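Date: May 23, 2025
List: tutidport-users
Subject: Re: wrist stream gives no features, planner keeps going

On the Tutidport list, a member from the Halvorsen group wrote:

> We run the wrist tracker at the default settings and from time to time it
> reports "healthy" while it has almost nothing to track. The planner
> trusts it and continues. Is this a known problem? We are on the January
> release and did not change the exposure limits. Also, does the Ikov
> driver send its gain value with the image, or only on request?

Yes, it is known, at least to us. I lost a good part of last week to the same thing and I think I understand it now. The short answer is that "healthy" only tells you that images arrive on time. It says nothing about what is in them.

Please look at one wrist image where our tracker was still reporting healthy. There is a pale panel on one side, our own finger in front, and very little else that a corner detector can use. 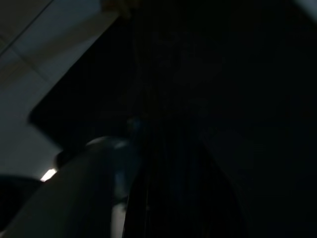
Mernent

The detector found 13 points in this image. As far as I can tell from the overlay, most of them were on the edge of the dark shape and on the finger. The points on the finger are the dangerous ones. The finger moves with the camera, so these points look perfectly still, and the filter concludes that the arm is still too. Then the planner receives a very confident wrong pose.

I made two changes. First, I mask the fingers before detection. The mask is computed from the gripper opening, so it must be updated when the fingers move. Second, I require at least 27 points outside the mask, otherwise the tracker reports "degraded" and the planner falls back to joint encoders only.

With the floor in view the situation is much better, but please be careful with tiles. The grout lines are long and similar to each other, and the matcher can slide along them.

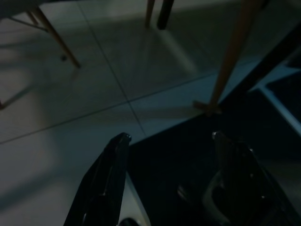
Wrist view with open fingers, tile floor and furniture legs.

In this kind of view I get roughly 62 points after masking. The crossing of the grout lines and the feet of the furniture are good. Points on the reflections are bad, they shift when the camera shifts. I have no nice solution for these – I only lower their weight if they disagree with the encoders for 5 images in a row.

For the fallback I also use the head view, where both arms and the floor are visible together. The tape lines on the floor give strong edges against the black mats. 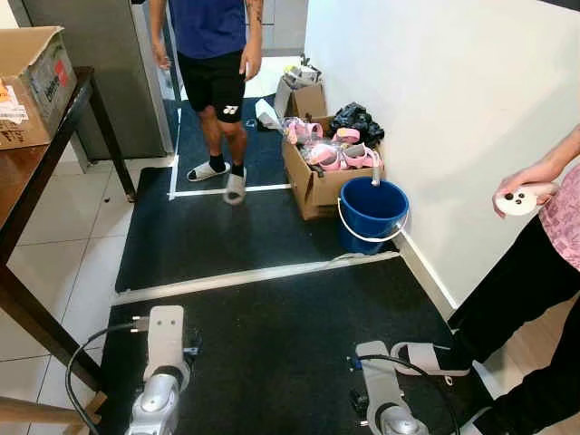
The remaining difficulty is people. Anybody standing on the mats brings a lot of good texture, and that texture walks away. I now remove all points inside the person boxes before the pose update, with a small margin for the feet. The margin is a parameter, person_margin, and the default of zero is too small in my opinion.

About your last question: the Ikov driver sends the gain only on request. If you ask for it at every image, you will see the rate go down, so I ask only when the point count drops.

I can send the patch to the list, but it is written against the January release and the mask code needs cleaning first. Could you tell me which gripper model file you use at Halvorsen? If your fingers have a different shape, the mask will be wrong in the same places where mine is correct.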